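News > Community > Food

Jilton cooking room opens for Saturday lunches

Saturday, October 30, 2021

The community cooking room on Gilbert Street began its Saturday lunch sessions this week, with open sandwiches and tomato salad on the first menu. Places are free, and each session takes 20 people.

Remedios Salcedo, who runs the program, said the menus will stay simple through the winter. "We want food people can make again at home with a board, a knife and a plate," she said. Most of the produce comes from Skostier Farm, just outside town.

The room was refitted over the summer with a grant of $700 from the Clindidine Fund. The money went on boards, plates and trays – the ovens were already in place.

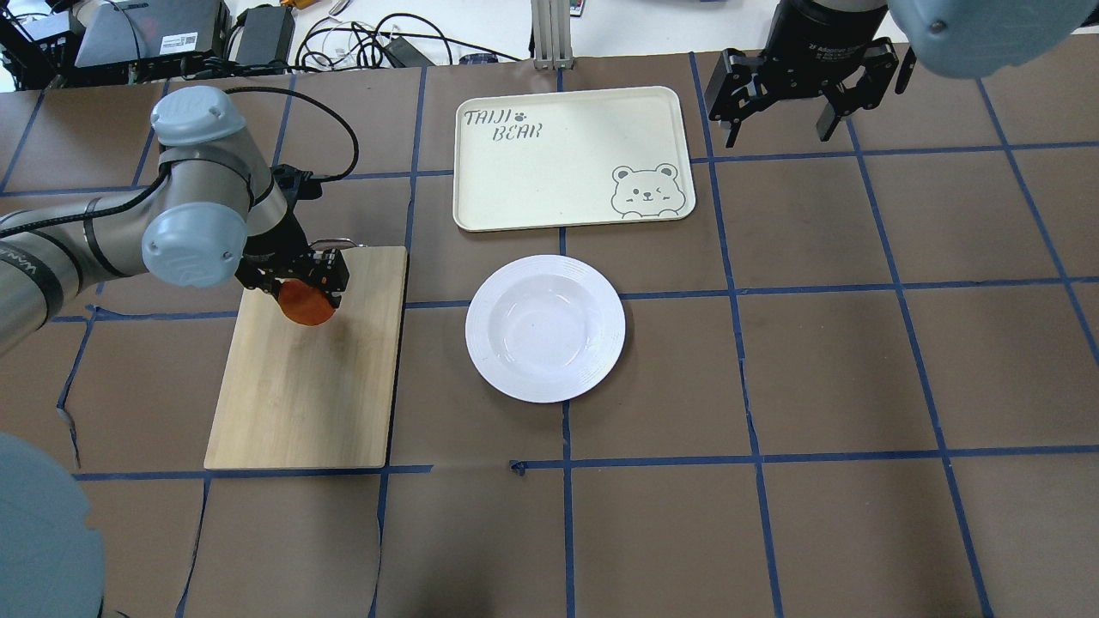
A cutting board, a white plate and a Taiji Bear tray on the taped work surface.

Sessions start at noon and last 2 hours. Everyone preps and plates their own lunch, then washes up before leaving. Children are welcome with an adult, and aprons can be borrowed at the door.

Tanvir Jayasinghe came with his two daughters and has signed up again. "They ate the salad, so I'm happy," he said.

Soup is planned for next week, followed by flatbreads. The sessions run every Saturday until the end of March, with a break over the holidays. To book, call in at the front desk or leave a message for Hilde Hermans – walk-ins will be let in if there is space.

Contact us | © 2021 Jilton News | Back to top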